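Teaching a Robot Arm to Clear a Table: Project Report
20 April 2025
By the Nestow project group, Prarnthorpe Technical College

Print this page | E-mail this page

Our project was to gather examples for a learning system that picks up small items and puts them in a bowl or basket. We did not write the learning software. Our part was to set up the table, drive the arm by hand, and save only the runs that were good enough to use.

We started in December with one object at a time. The first model trained on those runs did fine on a bare table and badly on a full one. It reached for whatever was closest. After that we changed the plan and put out mixed items for every run, toy food together with real kitchen things, and moved them between runs.
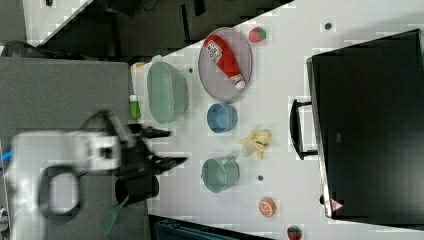
How we recorded

One student drove the arm and another read the task from a card, such as "put the strawberry in the blue bowl" or "move the banana to the plate." With two toy strawberries on the table, either one counted. A run was thrown out if the driver bumped another item hard or stopped for too long. Round items were easier than the ketchup bottle, which rolled when the fingers closed off center.

Results

We recorded 373 runs and kept 200. Of the ones we dropped, 66 were from the first week, when we were still learning the controls. Each kept run took around 18 seconds. The files went to the Clerneritz lab server under the name Kubíček set 1.

The mug was the weak point. Most of our grasps were on the rim and very few on the handle, so the next group should record more handle grasps.

Comments (2)

gearbox_t: Did you change the lighting between runs too? Ours broke as soon as the blinds were open.

mlowe: Would like to see the task cards if you can post them.

Print | E-mail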